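The folding table, and why I've come around to it

Hello again from the back end of the newsletter, where I get to write about whatever I've been fussing over. This month it's laundry. More to the point, it's the grey sweatshirt, which every household seems to own four of and which never goes into a drawer the same way twice.

I used to fold on the bed. Everyone at our place did, and everyone had a sore back and a pile that slid onto the floor by bedtime. Then in January Fares Geagea talked me into using a proper table, plain white, nothing else on it, and I haven't gone back!

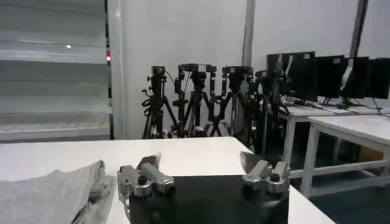
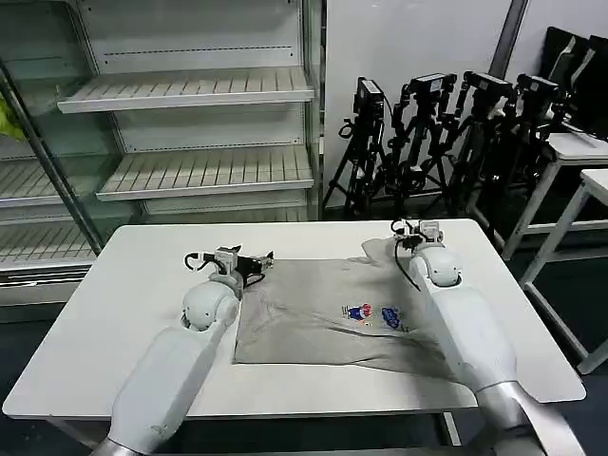 Light grey fabric on the white tabletop, creases and all.

A white top is good for this. You can see the edges of a grey garment straight away, and you notice the sleeve that's bunched up underneath before you've folded it in there for good. Mine always bunches near the shoulder. I've started doing that bit first – flatten the shoulder, run a hand down the sleeve, then go looking for the bottom hem and square it up.

Uriel Escobar wrote in after the last issue to say I should be folding face down so the print ends up on the front. Fair enough, Uriel, and you're right for T-shirts. With a heavy sweatshirt I like to lay it print side up for the first smooth-out, get the wrinkles out from the middle toward the sides, and only then flip it. It's an extra step (my daughter calls it my "ceremony") but the neckline sits better.

My method once it's flipped: one side in to the middle, sleeve doubled back down along itself, same on the other side, then hem up to the collar in thirds. If it's going on an open shelf I turn the folded edge outward. If it's going in a drawer I stand it up on its end, and I can get the whole winter lot into the one drawer that way.

A few of you asked about folding boards. I tried the Garent one and it's fine for shirts, but a hooded top is too thick for it and the flaps pop open again. I've passed mine on to my sister in Brarkatgate, who loves it.

Next issue I'm having a go at fitted sheets – if you've got a trick that works for a queen size, please send it in, as mine still go in the cupboard rolled up in a ball.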